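Desk (furniture)

A desk is a table made for work, mostly reading, writing, and these days computer use. Usually flat on top, often with drawers. Differs from a plain table in that one person normally sits at one side of it. See also: bureau, workbench, lectern.

Name

From Medieval Latin desca, a table. Related to the words disk and dish. In older English it often meant a sloped surface for a book. The flat sense came later.

History

Sloped writing boxes were common in Europe before the full desk. Small, portable, lid on a hinge, paper kept inside. Placed on a table or on the knees. Monks and clerks used larger sloped stands. Cheap paper and more office work in the 19th century meant more desks, and factories started turning them out in quantity. The rolltop belongs to this period. Steel desks followed, then the cubicle, then the thin computer desk with a keyboard tray, now mostly gone again.

Main types

Pedestal desk. Flat top on two stacks of drawers, gap in the middle for the knees. Heavy.

Rolltop. Slatted cover pulls down over the work surface and locks. Lots of small compartments.

Secretary. Drawers below, a fold-down writing surface, sometimes a bookcase on top.

Writing table. Legs and a top, perhaps a shallow drawer. Sometimes called a bureau plat.

Standing desk. Used upright. Fixed or height adjustable, by crank or by electric motor. Older than most people think, clerks had them in counting houses.

School desk. Seat sometimes attached. Early ones had a hole for the inkwell.

Materials

Solid wood, veneer over board, steel, glass, laminate. White and pale tops became common in home offices. They reflect more light, but show ink and coffee rings. Glass is easy to wipe and bad for an optical mouse. Edges wear first, and then the drawer runners.
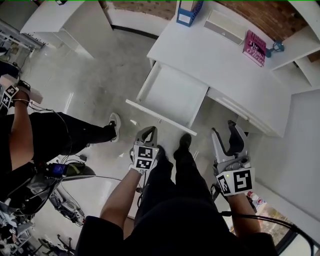
Height and size

Fixed desks are built to a compromise height, too tall for some users and too low for others. Elbows should rest near the level of the top. Footrests help shorter users. Depth matters more then width for screen work, a shallow top puts the monitor too close. Heavy pedestal desks are best moved with the drawers out.

Collecting

Small market for 20th century office desks. The Väisänen writing table, made in 2 sizes, is looked for by collectors in the north. The Ledley pedestal desk turns up more often, usualy refinished. Crescencio Prieto's handlist of Ledley models has 1,145 entries, many of them only handle changes. Relu Cozma disputes the dating of the early ones. Prices for a Ledley with original locks reach up to 2,000 dollars, less if the top has been replaced. Missing keys are common.

See also

Drawing board
Filing cabinet
Office chair
Writing slope

Page last edited January 8, 2023. Section on school desks needs sources.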